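Home Facilities Inspections Contact

Reading time: 4 min

Portable extinguisher and exit check, Drustholm building, second floor
Inspector: Wai-kit Wu. Reviewed by: Yuk-lan Tam.

Scope: extinguishers, exit signs, emergency lighting, door hardware. Sprinkler heads are covered by the Heltavari contract and were not checked. Floor area on file is 3,663 square feet.
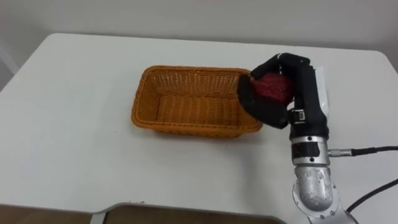
DRUSTHOLM, March

1. Extinguishers mounted and visible: PASS
Comment: Bracket at the east stair was retightened. Handle height is 48 inches, within limit.

2. Gauge in green, pin and seal in place: FAIL (one unit)
Comment: Seal missing on the unit by the copy room. Pin present, gauge normal. Tag and replace seal before next monthly check.

3. Annual service tags current: PASS
Comment: The Dekon tags fade near the windows. Two are hard to read. Request reprints.

4. Exit signs lit, both faces: PASS

5. Emergency lights, 90-minute test: NOT DONE
Comment: Only the 30-second push test was run. All units came on. The full test needs an evening slot; Hui-mei Ko to schedule.

6. Exit path width: PASS
Comment: Narrowest point is 39 inches, at the coat rack outside the kitchen. Last time it was less. Rack has been turned to face the wall and should stay that way.

7. Stair doors close and latch: FAIL
Comment: West door closes but does not latch unless pushed. Closer arm leaks oil. Yau has the part number.

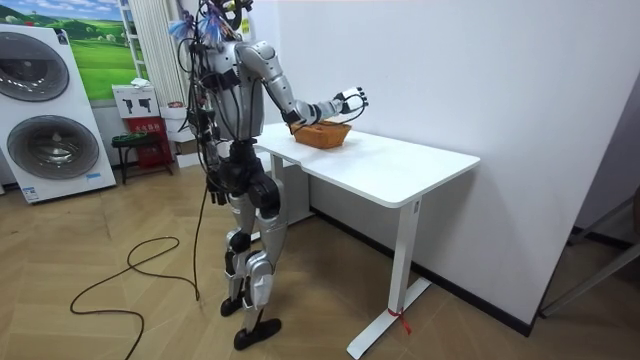 The east door was adjusted in the previous round and latches from any opening angle. Use the same closer model on the west side so the settings match.

8. Power strips plugged directly into wall outlets: PASS
Comment: One strip in the mail room was fed from another strip. Corrected during the visit.

9. Evacuation plan posted at each stair: PASS WITH COMMENT
Comment: Plan at the west stair still shows the old assembly point. Tzu-hsuan Tu has the current drawing.

Open items: 2, 5, 7, 9. Items 2 and 7 to be closed first. Recheck in 60 days.

This site uses cookies. Accept Settings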